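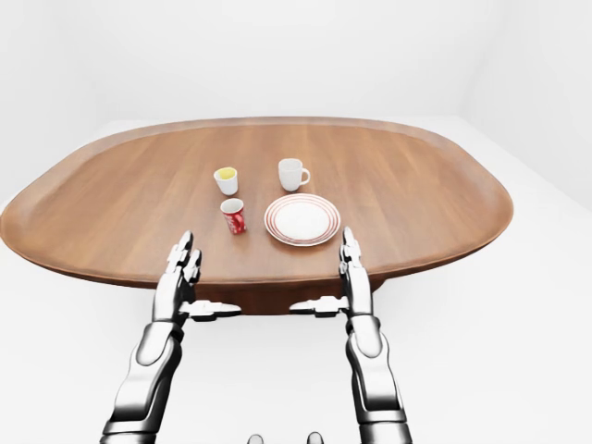 I'd been trying to pin Ognjen Stojanović down for a chat since January, and when I finally managed it he had a box of raffle tickets under one arm and a phone going off in his pocket. He let it ring. "It'll be about the gazebo," he said. "It's always about the gazebo."

If you live anywhere near Gretden you'll know him, or at least you'll know the voice, as he's done the announcements at the Gretden Supper Walk for the last eight years. If you don't, the Supper Walk is our one big summer do. You buy a ticket, you get a paper map, and you walk round the village eating a course at each stop, with a band or a choir or somebody's uncle on the accordion at most of them. It raises money for the community minibus. This year it sold 439 tickets, which is the most ever, and I wanted to know how on earth you feed that many people on foot!

We sat in his kitchen, as the hall was being mopped. He moved a pile of maps off a chair for me and then moved them back onto a different chair, where I think they'd been before that.

I started with the obvious one. Where did the idea come from?

"From a row," he said, and laughed. "We used to have a sit-down dinner. Lovely dinner. Tickets went on the same morning every year and the same eighty people bought them, and the ones who didn't get in were furious, quite rightly. Somebody stood up at a meeting and said well, unless you want us all eating in the street. And I wrote that down."

Who was it that said it?

"I'm not telling you. She still says it was sarcasm."

The first walk had three stops and it rained on two of them. The soup came from the Kelmendi family, who'd only had the bakery for a year or so by then and hadn't met half the village. Ognjen remembers knocking on the shop door to ask if they could manage bread for a hundred. "They said what about soup to go with it? I said I hadn't got any money for soup. They said we didn't ask you that." The bakery has been the first stop ever since, and the bean soup has its own following. I had two cups this year and I'm not sorry.

I asked how he'd ended up in Gretden in the first place. He grew up in Novi Sad and came over for a job fitting kitchens, meant to last one winter. His English was good enough for work and hopeless for anything else, he says. He joined the village band to have somewhere to go of an evening, with a cornet he hadn't touched since school.

"I was terrible. I'm still not good. But they gave me a folder with my name spelled properly, with the little mark on the c, and I thought, all right, I'll come back next week." He still has the folder. He went and got it to show me, and then we lost ten minutes to the marches in it, most of which he can hum and did.

The band is a big part of the night these days. They play at the green for the last stop, the pudding one, and this time they had the Zernance Singers with them, who'd come over the hill in two minibuses (one of them ours, as it happens). I'd never heard them before. Twenty-odd people in blue shirts doing sea songs about as far from the sea as you can get, and it was wonderful. I asked Ognjen how he'd got them.

"I wrote to them four years running. The first year, no answer. The second year, very polite no. Third year they sent us a cake."

A cake?

"By post. It was in a bad way. But I took it as encouragement."

Now, the numbers. He's quite shy about most things but get him on the numbers and he's off. Each walker gets five small courses, so with 439 tickets that's over 2,000 portions before you've given anything to the bands, the stewards or the children who turn up at the green looking hungry. The kitchens kept a tally on the backs of maps this year and he'd added it up the night before I came round. It was 2,028 at the first four stops alone, with the pudding table still to be counted.

I said that sounded like more than it ought to be. Four times 439 is a good bit less.

"Yes," he said. "People go round twice at the fish. I know exactly who."

The fish stop is at the Pletulent allotments, down past the railway bridge, where they cook mackerel over half barrels and hand it to you in a roll. It was nearly dropped from the route two years ago. The path down was so muddy that a steward lost a boot, and there'd been grumbling from the houses along the lane about smoke. Ognjen went and drank a lot of tea with a lot of people that spring. In the end the barrels were moved to the far side by the compost bays, the allotment holders put down a load of bark chippings, and the houses along the lane now get their rolls brought to the door before the walk begins. One of them has started putting out chairs.

"I'd like to say I negotiated," he said. "I sat there and ate biscuits until they were tired of me."

We talked for a while about the bits visitors don't see. The route is walked three times beforehand, once with a pushchair and once with a wheelchair, and it's been changed both ways because of that. The kissing gate by the chapel was a misery for years, so now everybody goes round by the school drive, which adds a few minutes and has the better view anyway. The groups set off at staggered times from the bakery, each with a coloured wristband. Orange was late this year. Orange, I'm told, is always late, and there's a theory that people who like a drink ask for orange.

I was in green, if anyone's wondering. We were bang on time until the accordion.

And the gazebo? I had to ask, with the phone buzzing away again on the worktop by then.

He put his head in his hands. The big white gazebo that goes up on the green belongs jointly to the band and the cricket club, and both of them thought the other one had the bag of pegs. It went up on the night held down with eight water butts borrowed from the allotments and a tuba case. It stayed up. The trouble came afterwards, when it was folded damp and taken home by someone who meant well, and at the time of our chat it was still a bit of a mystery which garage it had gone to. "I have had three calls from people who haven't got it," he said. "It's kind of them to let me know."

Is it hard, being the one everybody rings?

He thought about that one for longer than I expected. "In the week before, yes. My wife goes to her sister's. But then you're standing on the green and the lamps are lit, and there's a man I've never seen before explaining the route to another man I've never seen before, and getting it wrong, and they're both having a great time. I like that very much. I don't need to know everybody. The first years I knew everybody, and that's when it was too small."

He's keen for somebody else to take on the announcements, mind you. He'd like to walk the thing properly for once with his daughter, who's nine now and has only ever seen him holding a megaphone. There's been one offer so far, from a lad in the band who does a very good impression of him, and Ognjen's in two minds about it.

Money next. The walk paid for the minibus's new tail lift last time round, and this year's takings go on insurance and a second driver's training, so that the Thursday shopping run can go out twice when it's busy. He wouldn't give me a total until the bank had it. He did say he'd counted the raffle three times and got three answers, and that they were all nice ones.

As for next summer, there's talk of a sixth stop. The farm shop has offered its yard and a cheese course, and the Zernance lot have asked (asked!) whether they can come again and bring their children's choir. That would mean more portions, more stewards and a longer walk, and he's worried about the older end of the crowd getting to the green before dark. He might start it half an hour earlier. He might cut the cheese. I told him he'd have a riot on his hands if he cut the cheese, and he wrote that down on the back of a map.

I finished my coffee and he walked me out to the gate, still in his slippers. The phone went again and this time he picked it up. I heard him say, "No, blue bag. With a zip. Have a look behind the freezer," and he waved me off.

If you've got a long blue bag in your garage that isn't yours, Ognjen would love to hear from you. The bakery will pass on a message.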